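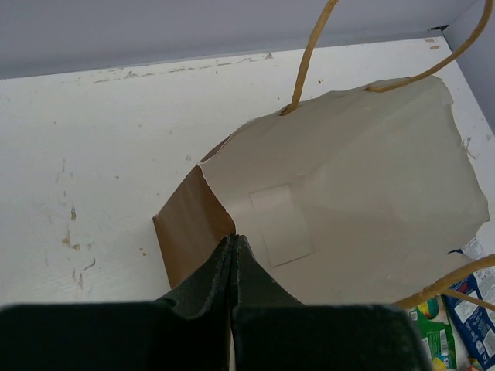
A white tabletop with light surface scratches.

Cruickshank Gallery to show Ornen etching archive in April

The Cruickshank Gallery in Brondar will open an exhibition of etchings, trial proofs and copper plates from the Ornen print workshop in April. The workshop closed its etching room last year and transferred the contents of its plan chests to the gallery, where the material has been catalogued as a single collection of 729 sheets.

Most of the sheets are working proofs. Ornen printed for artists who did not own a press, and its practice was to keep one impression from each state of a plate, marked in pencil in the lower margin with the state, the ink mix and the paper stock. Some plates were taken through only one or two states before editioning. The longest sequence in the collection runs to 14, and all of them will be hung in order along the east wall of the main room.

That sequence belongs to Sonora, a large aquatint of a dry riverbed. The early states are line etching only, with the banks and a few boulders put in and the sky left as bare plate. Aquatint is introduced in the fourth state and covers most of the lower half by the sixth. In the ninth, the tone across the foreground was burnished back so far that the earlier line work shows through again, and the remaining states rebuild it in shorter bites. The published edition was taken from the last state. It is darker than the proofs before it and has a narrower tonal range, and the catalogue entry notes that the workshop's printers recorded a preference for the twelfth.

The plate itself was cancelled with two diagonal scores after editioning. It will be shown flat in a case beside the proofs, lit from one side at a low angle so that the depth of the bite can be read. A single impression from the cancelled plate is also included.

The exhibition occupies three rooms. The first deals with materials: hard and soft grounds, rosin boxes, scrapers, burnishers and a set of test strips showing the same acid bath at increasing exposure times. The second holds the Sonora proofs. The third is given over to smaller editions, among them a group of drypoints in which the wear of the burr can be followed from early to late impressions.

Light levels will be held at 50 lux throughout. Several of the proofs were printed on a machine-made paper with a high wood pulp content, used at Ornen for trial work only, and these have yellowed unevenly where they were stacked. The gallery has washed and deacidified 11 of them. The others will be shown untreated, as the pencil notes were judged too lightly bound to the surface to be put at risk. Works of this kind will be rotated halfway through the season - visitors who want to compare particular states should check the gallery's list before travelling.

Framing has been kept plain. The sheets are hinged with Japanese tissue and floated in deep mounts, leaving the full margin and plate mark visible. Where a sheet carries ink on the back, usually from having been laid on a wet proof, it is mounted between acrylic and hung on a bracket away from the wall.

The catalogue reproduces the whole Sonora sequence at a uniform scale, with a details section printed at actual size. It also transcribes the workshop's ink notes, which give proportions by weight for the blacks and for a warm grey used in the third room's editions. A technical essay covers the aquatint grounds, including the change from hand-shaken rosin to a sprayed acrylic ground that took place midway through the period covered. The difference is visible in the proofs as a shift from an irregular grain to a finer and more even one.

An etching press from the workshop has been installed in the ground-floor studio. It will be used for demonstrations at 2 pm on weekends, printing from newly made plates. None of the archive plates will be printed.

Admission to the exhibition is free. The study room, where sheets not on display can be requested, will stay open by appointment. Requests should quote the catalogue number and allow a week for retrieval.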